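We use cookies to keep this site working. Accept all | Manage settings

Barrientos Reading Room: progress report to the Odanlow Fund
Period covered: January to June 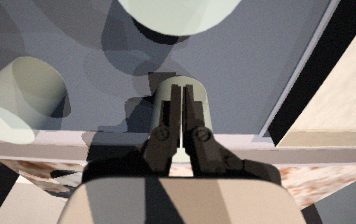 1. Summary

The grant pays for the cataloguing and rehousing of the parish letters, which run from 1886 to the closure of the mill. Cataloguing is on schedule. Rehousing is behind by one month, mainly owing to a late delivery of boxes. We are not asking for any change to the total award.

2. Work done

Vendula Polák finished the first series (rents and repairs) in April and has started on the second, the school correspondence. 300 letters now have full entries in the catalogue. A further 200 have a short entry giving sender, date and subject, and will be filled out in the autumn.

The school letters are slower going than the rents. Many are written across the page in both directions to save paper, and two of the early schoolmasters had very poor handwriting. Where a word can't be read we have left a gap in the entry and put a query mark in the notes field.

The damp patch on the north wall was treated in March. Readings have stayed within the agreed range, and the shelves on that side are back in use.

3. Public use

There were 44 reader visits in the period, most of them for family history. The Saturday opening trial has been put back to September so that it doesn't clash with the rewiring.

4. Spending

Boxes and folders came in slightly over the estimate after Ziltia raised its prices. The difference was met from the travel line, which was underspent. Catalogue software (Grutavix) was renewed at last year's rate. Receipts are attached to the paper copy.

5. Next period

Complete the school correspondence. Move the rent series into its new boxes and relabel the shelves. Agree a loan form with the museum for the two letter books they want to show. Draft the reader guide and send it to the Fund for comment.

Questions on this report should go to Fouad Ouali, project lead, at the Reading Room.

Contact us | Copyright Barrientos Reading Room | Back to top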